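Why Do Wires Get in a Tangle?

From the Cidcombe Young Explainers pages. Last updated Mar 6, 2024

Put two wires in a drawer. Shut the drawer. Come back in a month and they will be holding hands. Put 30 wires in a drawer and you may need a grown-up, a snack and a free afternoon.

Grown-ups like to blame this on whoever used the drawer last. Usually that's unfair, although in my house it was me.

What is a wire, anyway?

A wire is a long thin piece of metal that electricity can travel along. The metal is very often copper, which is good at the job and bends without making a fuss. Most of the wires you meet are wearing a coat of plastic. The coat keeps the electricity in and your fingers out of trouble.

The plastic can be nearly any colour. This is handy if you are building something, as you can tell which wire goes where. It's also handy when you are staring at a knot and trying to work out where the red one went.
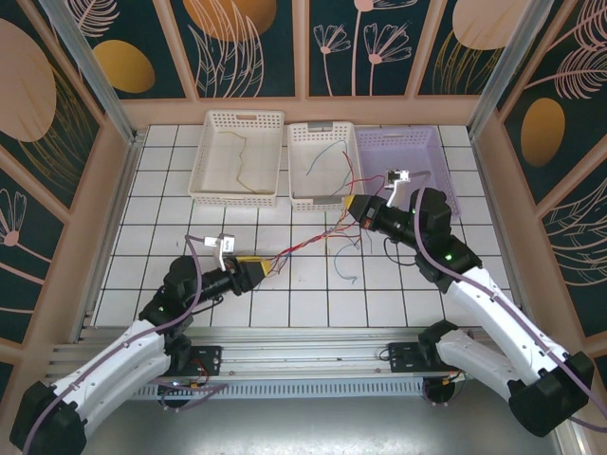

Red, blue, orange and purple wires in a tangle, with baskets waiting at the back.

So who ties the knots?

No one does. Knots need only three things: something long, something bendy, and a bit of jiggling. Each time a drawer opens or a bag gets carried upstairs, the wires inside shift about. An end slips under a loop. Then it slips over another one. Now you have the start of a knot, and it didn't even ask.

Long wires are worse than short ones. A wire as long as your finger can hardly tangle at all. A wire as long as your bed has plenty of spare middle to get into trouble with.

Here's something strange. There are lots and lots of ways for a wire to be messy, and very few for it to be neat. If you shake a box, you would have to be extremely lucky to land on one of the neat ones. I shook a box of wires 400 times in February to check. I got 397 messes and three that I called "quite tidy" because my arm hurt.

How to get a tangle undone

The first thing everybody does is pull. Please don't. Pulling makes the loops smaller and tighter, and then you have a knot the size of a pea and a bad mood.

Spread the whole lot out on a table or a hard floor. Tug the loops gently to make them bigger. It will look worse, and you must be brave about this. Now find one end, any end, and follow it back through the muddle. When it's free, put it to one side and start on the next.

Two people can be useful if one holds the bundle up while the other teases a wire loose. Two people can also be a disaster. It depends on the people.
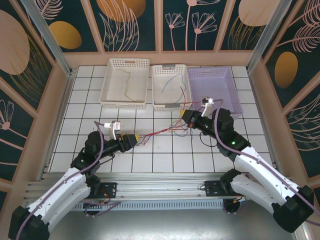
Once a wire is free it needs somewhere to live, or it will creep back to its friends. Baskets and trays are good for this. Pick your own rule for what goes where. You could sort by colour, by length or by what the wire is for, but stick to one rule. My cousin's club, the Gezer Street Tinkerers, tried to use all of them together and ended up with 4 baskets and an argument.

Wires are fond of flopping over the side, so coil each one into a loose ring before it goes in. A twist of paper or a bit of string will hold the ring shut. Don't wrap it too tightly or fold it into sharp corners, as bending metal hard in the same place again and again can make it snap inside its coat, where you can't see.

One serious bit

Only untangle wires that are not plugged into anything. If a wire is joined to a plug, a lamp or a telly, or if its plastic coat is split, leave it and fetch an adult. They will probably say "who left it like this?" You know what to tell them about the jiggling.

Words to know

Copper: an orangey-brown metal that electricity passes through easily.
Coil: a wire wound round into rings.
Insulation: the proper name for the plastic coat.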